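The Playroom Corner, Kershaw Street

Gallery - January 23, 2025

The play corner at the back of the shop got its new wallpaper before the holidays, and the plush toys have been moving in since. The paper is dark teal with big pale green leaves and flowers. We bought it from Wukorov, who had one pattern left in the width we needed. The floor is the old beige one. It has some scuffs and we decided to keep it.

Toys in the corner are for playing with and are not for sale. The ones on the shelves by the register are.

The orange bun with the white fluffy top, and the bigger one with a yellow ring around its eye and a red and white striped body. The bun is the one most kids ask for by the door. 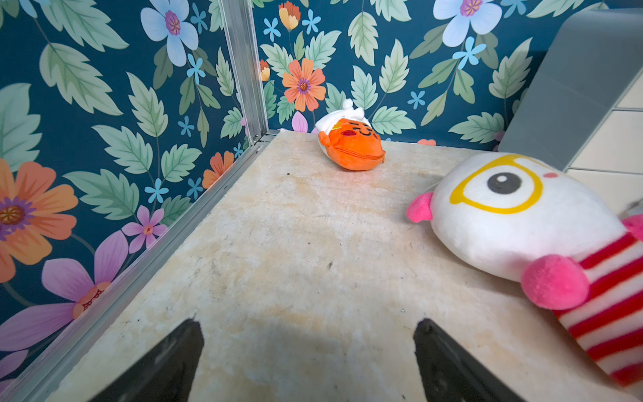
Raíssa Rezende wrote to ask if the plush can go in a regular washing machine, as hers came out lumpy after one cycle. Cold water and a pillowcase tied shut works for the small ones. Anything with a pom-pom or a fluffy trim we do by hand in the sink - it takes longer but the trim stays on. Dry them flat on a towel and turn them over once.

More pictures will go up in March, when the reading bench is in. If you have plush toys to pass on, leave them at the register with Ashton Merrick. Clean ones only, please, and no battery toys - we have 11 of those in a box already.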